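Flotelach Garment Steamer: Set-up Guide
Section 2: Filling, Heating and First Use

You're minutes away from your first smooth shirt, and this is the fun part! Work through the steps in order the first time. After that you'll do it all from memory.

2.1 Fill the tank

1. Unplug the steamer and set the base on a level floor.
2. Lift the tank straight up by its handle and turn it over.
3. Unscrew the Stummont cap and fill with cold tap water to the MAX line.
4. Screw the cap back on until it clicks, then lower the tank into the base.

CAUTION: Plain water only. Scented water, starch and vinegar will damage the heater, and the warranty won't cover it.

2.2 Get the fabric ready

1. Check the care label. Cotton, linen and most blends love steam.
2. Shake the garment out and empty the pockets.
3. Turn printed T-shirts inside out so the steam head never touches the lettering.
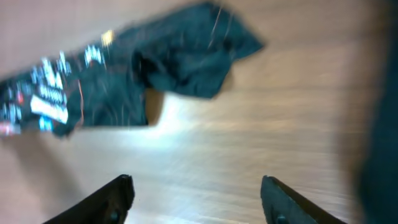 2.3 Heat and steam

1. Plug in and turn the dial to Bouvier (gentle) or Dadier (full).
2. Wait for the green light. On Dadier you get up to 8 minutes of non-stop steam, enough for a good stack of shirts!
3. Point the head away from you and squeeze the trigger until the spitting stops.
4. Pull the cloth lightly taut and glide from top to bottom. Slow strokes work wonders on stubborn creases.

NOTE: Hang the garment up before you steam. Never steam clothes on a person, and keep your free hand well clear of the head.

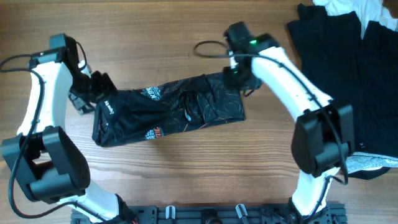 Fig. 2. Black garment held out between two grippers over a wooden tabletop.

2.4 Switch off

1. Turn the dial to 0 and unplug.
2. Let the head cool for 30 minutes, then empty the tank.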